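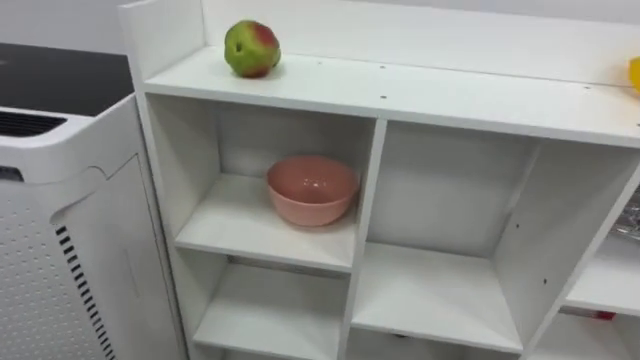 The Last Ferry to Talitz

Missed it. Of course missed it. Ran the whole length of the wharf with the bag banging on my hip and there it went, lights on, the colour of weak tea in that rain.

Two hours till the next. Maybe. The board said Vekness, then nothing, then Vekness again.

Bought a coffee. Terrible. Drank it anyway — standing, because the benches were soaked — and read the letter for the hundredth time. The house is yours if you come by the seventh. Signed by the solicitors, Ruotsalainen, in an ink gone grey at the folds. No mention of her. Thirty-seven years she'd lived up that hill and they couldn't find room for her name.

I had been there once. July, cold as a tap. She made me shell peas on the back step and told me my mother was a liar, then gave me $200 in an envelope and said don't tell your mother. I didnt.

A man in a Fumano jacket was hosing down the ramp. In the rain. I asked him was there another way across.

"Road," he said.

"How long?"

"Depends on the creek."

So. Road. The only hire car left smelled of wet dog and had a favourite gear, which was third. Wipers going like mad. Creek up over the second marker and me saying out loud, come on, come on, like it was a horse.

It went through. Water in round my shoes, but through.

Then the hill. The gate. Dark by then, and I couldnt find the key, had it in my hand, dropped it in the mud, swore, found it.

And the kitchen light was already on.

I stood there a good while. Somebody moved behind the curtain — small, slow, a bit bent over.

"Well," she called, "are you coming in or arn't you?"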